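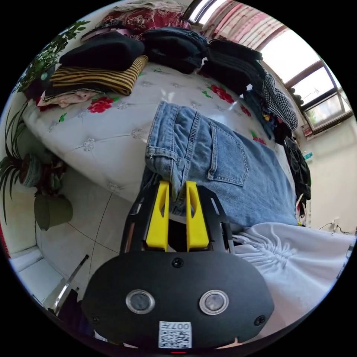 Figure 2. Folded jeans on a quilted, rose-patterned mattress cover.

4.2 Where the laundry goes to wait

Respondents in the Giva study were asked where clean clothes spend the night before they reach a drawer. The survey offered "closet," "dresser" and "other." Of 76 households, 54 chose "other," a result that says something about households and rather more about our survey design. Follow-up interviews sorted most of these answers into the bed, the chair, and what one respondent called "the system."

The bed (Figure 2) has a built-in deadline, as its owner will eventually want to lie down. Earlier work by Baltard and Egan assumed this deadline would force clothes into storage by 10 p.m. Our diaries do not support such optimism. In 18 homes the pile moved to the chair at bedtime and back to the bed in the morning, a commute that some garments kept up for most of February.

Jeans did worst. Participants judged them too clean to wash and too worn to put away – a category for which no furniture maker has yet built a shelf. The Plelar scale of garment readiness, which runs from "fresh" to "laundry," has no midpoint, and we suggest adding one. Section 4.3 turns to socks, where the data are less complete, as are the socks.

Filed under: Home & Everyday Life

Related articles
Yuzhen Long, The Chair as Closet
Counting Hangers in Shared Apartments
Who Folds the Fitted Sheet?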